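# Bench tips: sorting small parts with the Zimley two-arm kit

The Zimley kit is sold as a tidying aid for the bench: two arms, clamps, cables, a control tablet and a set of stored routines. Bratness supplies it in this country. These notes cover setting up, batteries, trays and upkeep, and finish with a short verdict. They assume the arms are already bolted together and have passed the start-up check in the Bratness booklet.

## The table

Use a rigid table. Any sway at the floor is much larger at the fingertips, and the kit has no means of correcting for it. Diagonal struts on the legs help more than a thicker top.

A matt surface is best. Gloss laminate reflects strip lights and the wrist cameras then misjudge the edge of a part. If you only have a glossy bench, a coat of blackboard paint is cheap and wears well. Leave it to harden fully before you clamp anything to it.

Clamp the bases on opposite sides, facing inwards. Tighten each clamp, run the arm through its full reach once with nothing in the gripper, then tighten again. Mark the base position with a paint pen so that you can put it back after cleaning. 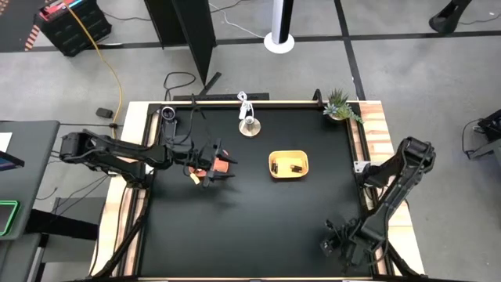
Keep the routes between trays short. The arms move at the same speed whether the distance is a hand's width or the full table, so a badly placed tray costs time on every part. Put the receiving trays where both grippers can get to them without crossing, and put anything tall at the far side.

Cables should have slack at each joint and none between joints. Hook-and-loop ties are better than plastic ones here – you will move them at least twice before the arm turns freely.

## Batteries

Mixed household batteries are the job most buyers try first. Cylindrical cells have three awkward habits. They roll, they lie against each other, and the finish on the barrel can throw a highlight that looks like an edge.

To stop rolling, use a tray with a slightly dished floor or lay a sheet of thin non-slip matting. Do not use foam. The fingertips sink into it and the gripper closes on the foam as well as the cell.

For cells lying side by side, run the "nudge" routine before the "pick" routine. It pushes one finger gently against the end of the pair to part them. Without it, the gripper may close across both and lift neither properly. 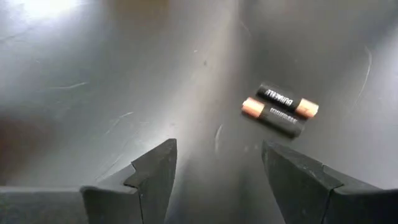

Wipe the tray before a long run. Deep scratches hold dust, and a build-up of grit lets cells slide as the fingers close. Warm water with a drop of washing-up liquid is enough. Dry the tray completely.

Test the cells yourself with a meter. The kit sorts by size and by colour only, and cannot tell a flat cell from a fresh one. Tape over the terminals of lithium cells before storing them for recycling, and take any leaking cell out by hand, wearing gloves.

## Trays and baskets

The kit comes with no trays. Zimley lists its own, but ordinary kitchen and desk trays do the same work at a lower price. Look for these points:

- a flat rim, or one with only a shallow curve
- a colour that differs from the table and from the parts
- walls lower than the length of the gripper finger
- enough weight, or a grippy base, to stay put when touched

Plain strong colours such as orange and yellow give the fewest errors on a black table. Clear plastic gives the most. Carnegie sells a stackable set that fits all four points, although the smallest size is too light and needs a strip of double-sided tape underneath.

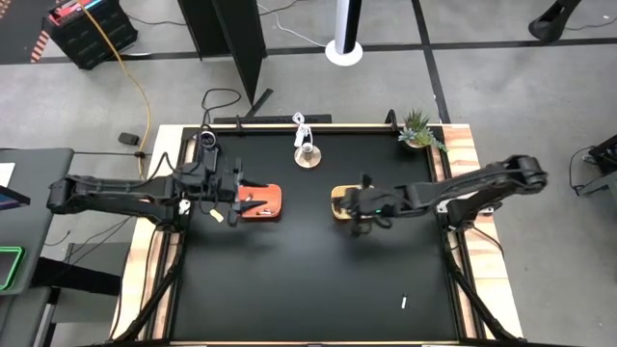 *Both arms at work over the trays, from directly above.*

Teach each tray position with the tray empty. Save the position under a name you will recognise later; "tray 1" means nothing after a month. If you swap a tray for one of a different height, teach it again, even if it stands on exactly the same spot.

Thin sticks and flat parts are harder than batteries. Lower the approach height by 2 mm and reduce the closing speed. If the fingertips scrape the surface, raise the height again in small steps until the noise stops.

## Lighting

Bright, even light from above suits the fixed cameras. Low sun through a window does not. Set the exposure at the time of day you will be working, and repeat it if the weather changes a good deal. A broad patch of glare on the far half of the table is usually harmless as long as the picking area stays clear of it. 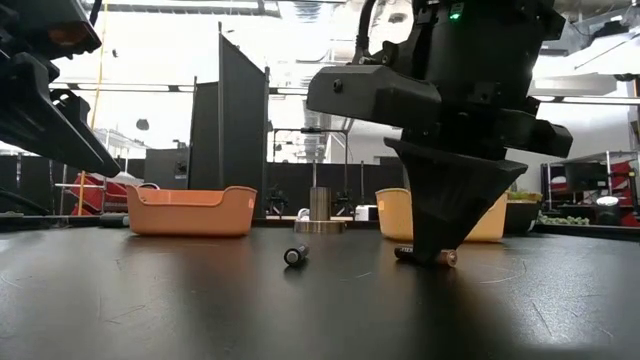 *Fingertip down at the battery on the right; the second lies to its left.*

## Upkeep

Check the finger screws every 96 hours of running. Use a hand driver, as a powered one will strip the printed housings. Akell thread-lock in the low-strength grade holds well and can still be undone.

Replace the finger pads at 2,000 picks if you handle metal parts, or 3,000 for wood and plastic. The counter is under "Service" on the tablet and has to be reset by hand.

## Verdict

The Zimley kit is slow, and for a single drawer of batteries it is quicker to sort by hand. It earns its place where the same small parts come back week after week. The clamps are good, the booklet is poor, and the nudge routine should be switched on by default. Spare pads are sold in pairs, so order two packs for the full kit.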